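Oct 4, 2022
Notebook, Uloline pilot, window station
Entry by Baldur Laxdal

Purpose of this entry: to record the state of the table-handling work and the changes to staff duties that were agreed in September.

The arm has been assigned the small-item work on the round table. Item set unchanged from the previous entry: bowl of cereal with scoop, paper cup, open wooden box, plant. The plant remains in the set at the request of the Clilto staff, who find that its leaves make the reach more like the one they face in their own break area.

Session length is 30 minutes, with 3 sessions before lunch. Resetting between sessions is still done by hand and is now a named duty on the rota — previously it fell to whoever was nearest.

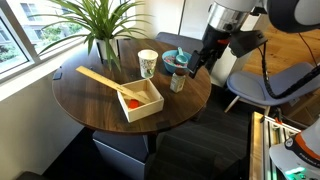
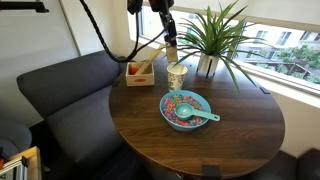
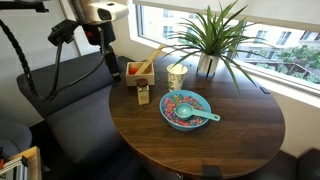

Round table by the window, Uloline pilot.

Effect on staff. The pantry attendants no longer portion and clear during the morning. Their hours have not been reduced. The time has been moved to stock checks and to the Pattinasarany order, which had been running late. Two attendants have asked for training on the stop procedure and on restarting after a fault; I support this and have written to Ziltance for dates.

One concern was raised and should be kept on record. Attendants report that waiting on the arm is more tiring than doing the task, as they must stay within reach of the stop button but have little else to do. Proposal: no person to supervise more than one session in a row. To be tried for 8 working days, then reviewed with the attendants present.

Open items: revised rota to be posted; reset sheet needs a column for remarks — the present one has no room for them; ask Clilto whether the afternoon shift wishes to take part.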